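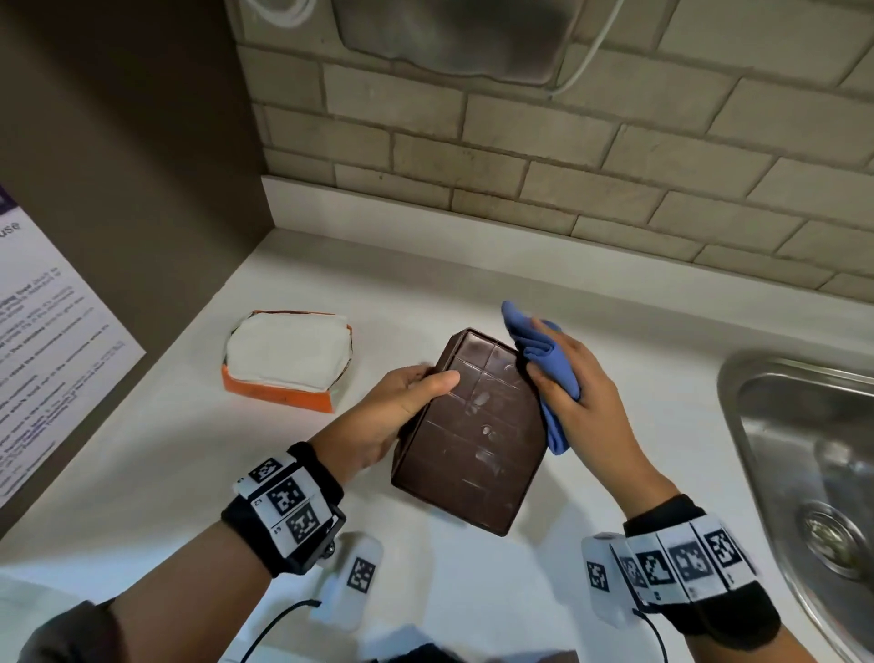

Como criar uma imagem do sistema no Windows 10 e 11

A imagem do sistema é uma cópia completa do disco onde o Windows está instalado: programas, configurações, drivers e arquivos pessoais. Se o disco falhar ou o Windows parar de iniciar, dá para devolver o computador ao estado em que estava no dia da cópia.

O que você vai precisar

Um HD externo formatado em NTFS, com espaço livre maior que o total ocupado na unidade C:. No notebook usado neste tutorial, a unidade C: tinha 122 GB ocupados. Pendrives normalmente são recusados pela ferramenta.
Um pendrive vazio para a unidade de recuperação.
Uma conta com permissão de administrador.

Criando a imagem

1. Conecte o HD externo e espere ele aparecer no Explorador de Arquivos.
2. Abra o menu Iniciar, digite Painel de Controle e pressione Enter.
3. Entre em Sistema e Segurança e clique em Backup e Restauração (Windows 7). O nome é antigo mesmo, mas a ferramenta continua lá.
4. Na coluna da esquerda, clique em Criar uma imagem do sistema.
5. Escolha Em um disco rígido, selecione o HD externo e clique em Avançar.
6. Confira as partições marcadas. As partições do sistema já vêm selecionadas e não podem ser desmarcadas.
7. Clique em Iniciar backup e deixe o notebook ligado na tomada.

No final, o Windows pergunta se você quer criar um disco de reparo. Pode responder Não e fazer a unidade de recuperação no pendrive.

Criando a unidade de recuperação

Procure por Unidade de Recuperação no menu Iniciar, abra o assistente e selecione o pendrive. Tudo que estiver nele será apagado.

Restaurando a imagem

Ligue o computador pelo pendrive, com o HD externo conectado. Vá em Solução de Problemas, Opções avançadas e procure a recuperação de imagem do sistema. Selecione a cópia mais recente e confirme. O conteúdo atual do disco é substituído, então salve antes os arquivos criados depois da imagem.

Se a imagem não for encontrada

Verifique se a pasta WindowsImageBackup está na raiz do HD externo e com esse nome exato. Dentro de outra pasta, ela não é reconhecida.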